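Print this page
E-mail this page

What Do We Keep, and Why Do We Keep It Where We Keep It?
Everyday Objects unit, final project report
2021-04-06

OK, so my topic is keepsakes. I wanted to do something bigger at first (the history of museums, the whole thing!) but my project advisor, Mohcine Amrani, asked me how I was planning to fit the history of museums into one term, and I didn't have a good answer. So I shrank it down to the small stuff people hang on to at home and the places they put it. Drawers, tins, jars, shoeboxes, that one bowl by the front door.

I started in January with a pretty simple plan. I wrote a list of 6 questions and took them to 20 people in Wakley, mostly neighbors and friends of my grandmother, plus a few kids from my old school. I asked what they kept that had no use anymore, where it lived, how long it had been there, who gave it to them, when they last looked at it, and whether they'd be upset if it vanished tomorrow. That last one got the longest answers by far. One man said no, not at all, and then talked for so long about his father's fishing license that my recorder ran out of room.

The first thing I noticed is that people don't say "keepsake." I used the word in my first few talks and got blank looks — then I switched to "stuff you can't throw out" and everybody lit up. I had ticket stubs, a baby tooth, a key to a house in Gristby that was torn down ages ago, a bread recipe in handwriting the owner can't even read. My favorite is still the key. She keeps it on her everyday ring with the keys that work, and she told me she's tried it in her own front door by mistake more times than she'd like to admit.

Then there's the container question, which I thought would be a small side part and ended up taking over the report. A container changes how people treat what's in it. Things loose in a kitchen drawer got called junk, even by people who said they loved them. The same kind of thing in a box with a lid got called a collection, or "my things," or in one case "the archive" (she was eleven). A nice box also seems to make people pickier. Several people told me they'd bought or been given one and then left it alone for ages, waiting for something good enough to go in it. 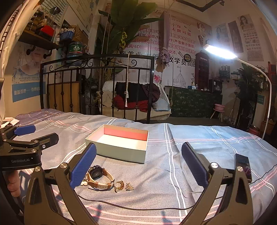
Elsa Hakala read my draft and wrote in the margin next to this section that I was being too easy on the boxes. In her family, she said, a thing that went into a box was as good as gone, and the only objects anyone remembered were the ones left out on the windowsill getting dusty. She thinks a lid is a polite way of forgetting. I argued with her about it over e-mail for a while and then went back through my notes, and she has a point. When I checked the answers on when people last looked at their things, the boxed ones were mostly "oh, years ago," and the ones left lying out were "this morning." I've changed my section on memory because of that. So thank you, Elsa, even though it meant rewriting two pages the night before it was due!

The other big thing was inheritance. A lot of what I heard about didn't start with the person who has it now. The Vörös family let me see a household list that came down with their furniture, and it's wonderful and also kind of maddening. It has linens, spoons, a clock, a "good pan" and a "second pan," and then right at the bottom one line that says "small things, one tin." That's it! Whatever was in the tin was probably what they'd have grabbed in a fire, and it got four words. I asked if they still had it and they think it went to a cousin.

I also went to the Arkthorpe local history room, where you can ask to see donated household items. The one I spent the most time with was item 3367, a sewing tin with no sewing in it. It holds buttons, a train ticket, a folded paper flower and a single glove. The card says the donor was past 50 when she first opened it, after it had sat on a shelf through her whole childhood. I would not have lasted one afternoon.

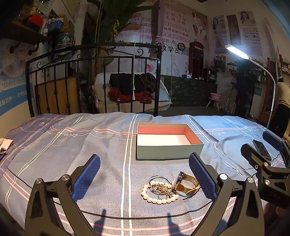
Sorting was the part where I changed my mind the most. I went in thinking I could split keepsakes into groups by what they were, so paper in one group, clothes in another, toys in another, and I even made a chart. People don't do that at all. They group by person, or by a year, or by the trip it came from, and very often they don't group at all and it all lives in one heap. Jewelry was the worst for my chart. Take a white pearl bracelet tangled up with thin silver bangles and a gold charm chain, and a watch with a tan leather strap right next to it. By type, that's nearly all one group, but by story it could be a different one for every piece, and the watch might belong with somebody's fishing license. I dropped the chart and used the owners' own groups after that, which made my tables ugly but a lot closer to what I'd been told.

What I'd do differently: I'd talk to more people my own age. I only got a few, and they brought up phones almost right away (screenshots, old voice messages, a text thread one boy won't delete). I didn't have a question for that and I didn't want to change the list halfway through, so it's only a paragraph in my notes. I'd also ask to see the objects every time. In the early talks I let people describe them from memory, and later, when I did ask to look, the details were off more than once — a green ribbon was blue, a "silver" spoon had its maker's name on it and it wasn't silver.

My question list is at the back, along with the notes from everyone who said it was OK to include them. The man with the fishing license asked for a copy of his, so I've already printed that one and dropped it off.

Print this page
E-mail this page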